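Workshop Notes: Can a machine put things back where they go?

Chaimae Filali, Gradport office

Several members wrote in after the May issue to ask whether a robot arm is ready to take over any of the small jobs in a kitchen or a packing room. The letters named setting a table, filling a tool drawer, loading a divided tray, and lining up parts on a bench before assembly. These jobs look different, but they share one requirement. Someone shows how the items should be arranged, and the machine has to make the same arrangement with other items in another spot.

The usual bench version of this job uses small cubes. A pattern is laid out in a marked area, matching cubes are put outside it, and the arm has to build a copy. The cubes are easy to grip, they don't roll, and their colors are easy to tell apart. What remains is the part that matters for chores: reading an arrangement and reproducing it.
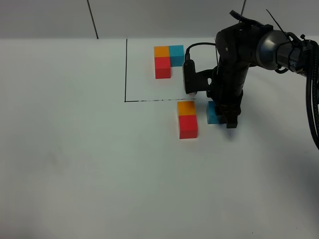 The gripper at the teal cube, with the pattern to be matched inside the marked outline.

A three-cube pattern contains more information than it first seems to. The orange cube is the corner. The teal one goes to its right and the red one goes on the near side. An arm that gets the colors right and swaps two positions has failed, in the same way that a place setting with the fork and knife reversed has failed. Scoring should therefore be done on relations between items, with a fixed limit on the gap allowed between neighbors. Teodor Bucur, who keeps the test sheets at our Hayes branch, uses a limit of 2 millimeters for cubes and relaxes it to 7 for flatware. His reasoning is that people notice a crooked stack well before they notice a crooked spoon.

The Hayes sheets cover 218 attempts at copying jobs of this type. Bucur sorts the failures by stage: finding the item, gripping it, carrying it, and setting it down. Setting down is the largest group. A cube placed next to another cube has to be released without the fingers pushing the neighbor out of line, and the fingers need room to open. In a tight cluster the order of placement decides whether that room exists. A person rearranges the order without thinking about it. A program has to plan it, or has to have learned it from enough worked cases.

Finding the item is the second group. A camera mounted at the wrist gives good detail of what is between the fingers and poor coverage of everything else. When the arm is low and off to one side, most of that view is bare table. A fixed camera covers the full bench but is easily blocked by the arm itself. Most setups that do well on copying jobs use both views and have some means of remembering where an item was when neither view shows it.
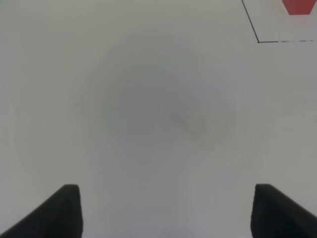
Can a machine of this kind set a dinner table today?
It can place a known set of items on a clear, evenly lit table if someone has laid them out within reach. It can't yet be relied on to fetch them from a full cupboard, sort out a stack of mixed plates, or recover when a glass tips over.

That answer will disappoint some readers, so it is worth being clear about which parts of the chore are close. Picking up a rigid object of known size is close. Placing it on a flat surface at a given point is close. Copying a short pattern is close, provided the pattern stays in view for at least part of the job. Thin, soft, wet, or nested items are still a long way off for general use, and those make up most of what is in a kitchen.

The shop floor is a better fit. Khadija Slaoui runs a kitting bench at Irkstead, where each tray takes 16 parts in a fixed layout. Her parts arrive in bins and are spread on a light-colored surface before being placed. She timed a hand-loaded tray against one loaded by a trial arm and found the arm slower on every tray, with most of the difference in the approach to each part. She has kept the arm for the evening shift, where speed matters less, and has an operator check each tray before it is closed.

Spread is the variable she recommends measuring first. Items that start near the target give short moves and few surprises. Items toward the far side of the bench bring longer reaches, awkward wrist angles, and more chances for the arm to lose sight of where it is going.
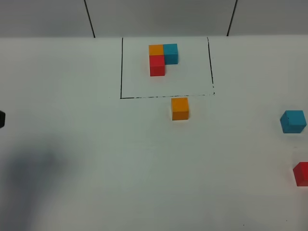 Any trial should therefore include starting positions near the limit of the arm's reach, and the results from those positions should be reported separately. An overall success rate taken mostly from easy starts says little about a working bench. The same goes for rotation. A cube turned a few degrees must be straightened before it will sit flush against its neighbor, and an arm that picks it up without correcting the angle will carry the error into the finished pattern.

Members planning their own trials can use the Hayes scoring sheet, which has one line per placement and a column for the stage at which the attempt failed. Please record the order in which the items were placed, even when the attempt succeeds. Ardalan Asadi is collecting completed sheets at the Goseck branch and will compare placement order against failure stage. He would particularly like results for patterns of more than three items, and for any job in which the surface was not plain white.

Sheets can be sent by mail or left at the Gradport office. Stanisława Tomaszewski will cover drawer loading and divided trays in the next issue.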